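Posted February 7, 2025
By the Parden project team

We've had a good month on Parden! The grant has now paid for 2,828 simulated runs, and the new grasp planner is settling in nicely – better than I'd hoped.

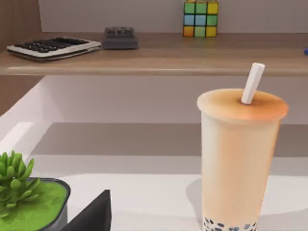 Our main worry in February has been clutter close to the gripper. The planner likes to take the shortest way in, even with a bubble tea cup and a potted succulent both near the finger, so we now charge it extra for passing close to anything tall.
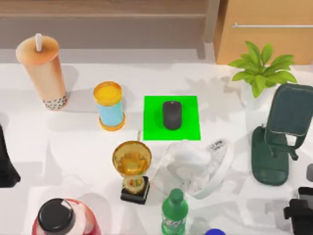
That change cut knocks from 145 to 40 over the same set of layouts, and Skusano are happy for us to keep their scoring.

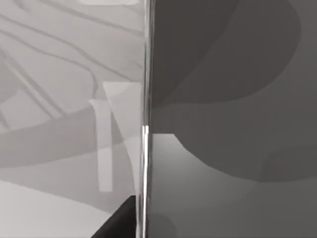
Do we need more money for computing? The present budget covers the next 20 layouts, and I'll write again once those are finished.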